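4. First run — pose tracking and grasp check

Do this after section 3 (calibration). Calibration file missing = tracker won't start, so go back.

4.1 Start the tracker

1. Plug in the gripper, wait for the Clinach service to come up.
2. Open Naqvi, pick the Welix profile. Port 824 unless you changed it.
3. Pick up something light with both fingers. A computer mouse is fine. Keep it over a dark table, with some room behind it.
4. Hold still for 5 seconds. Status goes from SEARCH to LOCK.

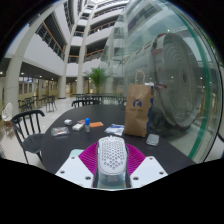
Photo: Grurkulgate docs team

Tracker uses the far background for pose — columns, railings, chair backs, anything fixed with hard edges. Close-up clutter helps with scale but don't rely on it, people move their stuff.

Caution: Big glass walls. Reflections slide when you move and the tracker can take them for real points. If drift goes up on one side only, open Masks > Static and paint the glass out. Save before closing, it does not autosave (yet).

4.2 Check the finger mask

5. Go to View > Masks. Both fingers and both brackets should be fully covered. The object should not.
6. Perforated shells are hard. Mask may leak thru the holes. Raise Edge Fill to 2 and look again.
7. Tilt the object a little each way, slowly.

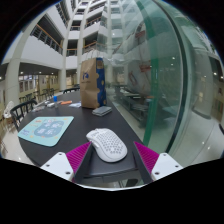 8. Watch the grasp score while you tilt. 89 or higher, carry on. Lower — reseat the object between the pads and redo step 6.
9. Press Save Profile. The old one gets overwriten, so copy it first if you want it.

Note: the black corners are normal for this lens. Leave Crop off. Cropping shifts the center and you'll have to calibrate again.

4.3 If LOCK drops

- Moving too fast. Slow down, hold, wait.
- Exposure hunting under a skylight or near windows. Set Exposure to Fixed.
- Wrong profile loaded. Check top left of the Naqvi window.
- Still dropping — restart Clinach, then Naqvi, in that order.

Planner setup is in section 5. Don't enable it untill LOCK survives a full tilt test.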